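4 Setting up your Jivard bread maker for the first time

Welcome to the good part! By the end of this section you'll have a loaf cooling in the kitchen. Set aside a whole morning for it, as the first heating and the first loaf run one after the other.

4.1 Choosing a spot

1. Stand the bread maker on a firm, level worktop that can take heat. It shakes a fair bit during kneading, so a wobbly trolley won't do.
2. Leave a hand's width free on every side and keep the space over the lid clear. Steam comes out of the vents at the back and will mark a painted cupboard in time.
3. Plug straight into a wall socket. Don't use an extension lead.

CAUTION: Keep the cable away from the edge of the worktop, where a child could pull on it.

4.2 Washing and first heating

1. Lift out the pan by its handle, turning it slightly to the left until it clicks free.
2. Wash the pan and the paddle in warm soapy water and dry them well. Wipe the inside of the machine with a damp cloth only.
3. Put the empty pan back without the paddle, close the lid and choose programme 12 (Bake only).
4. Press Start and let it run for ten minutes, then hold Stop until you hear a long beep.

Note: You may smell something a bit like a new oven. It's the coating on the heating ring and it goes after one use. Open a window if it bothers you.

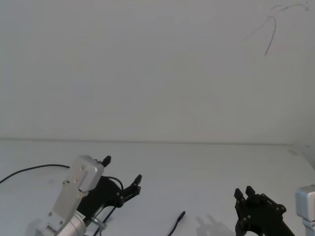 4.3 Your first loaf

We've picked the plain white loaf for your first go. It's forgiving, it smells wonderful, and you probably have everything already. Jocelyn Kowalchuk, who wrote the recipes for this model, baked it 98 times before she was happy with the amounts, so please try it as written once and then play with it as much as you like!

You will need:
Water, lukewarm, 270 ml
Sunflower oil, 1 tablespoon
Strong white bread flour, 400 g
Salt, 1 teaspoon
Sugar, 2 teaspoons
Fast-action dried yeast, 1 teaspoon

1. Push the paddle onto the shaft in the pan. The flat side goes down.
2. Pour in the water and the oil.
3. Add the flour so that it covers the water completely.
4. Put the salt in one corner and the sugar in another. Make a small dent in the middle of the flour for the yeast.
5. Lock the pan in place and close the lid.
6. Choose programme 1, size M, crust Medium, and press Start. The display shows 3:10 and begins to count down.

Note: You can lift the lid for a peek during the first 25 minutes, and you should – it's the best way to learn what good dough looks like. You want a smooth, soft ball that cleans the sides of the pan. If it's sticking in a smear, add a spoonful of flour. If it's dry and knocking about in lumps, add a spoonful of water.

CAUTION: Once the display says RISE, leave the lid shut until the end. A draught at this stage will drop the loaf.

4.4 Taking the bread out

1. When you hear five beeps, press Stop and put on dry oven gloves.
2. Lift the pan out and stand it on a heatproof mat for five minutes.
3. Turn the pan upside down and shake it gently until the loaf slides onto a rack.
4. Check whether the paddle has stayed in the bread. If it has, wait until the loaf is cool and use the hook supplied.

Never use a knife or a metal spoon inside the pan. Scratches in the coating are not covered by the guarantee.

Give the loaf an hour before you slice it, if you can bear to. The crumb is still setting and will tear under the knife. The heel, with cold butter, is yours by right.

If the loaf sank in the middle or came out heavy, turn to section 9. Delay timer settings are in section 5.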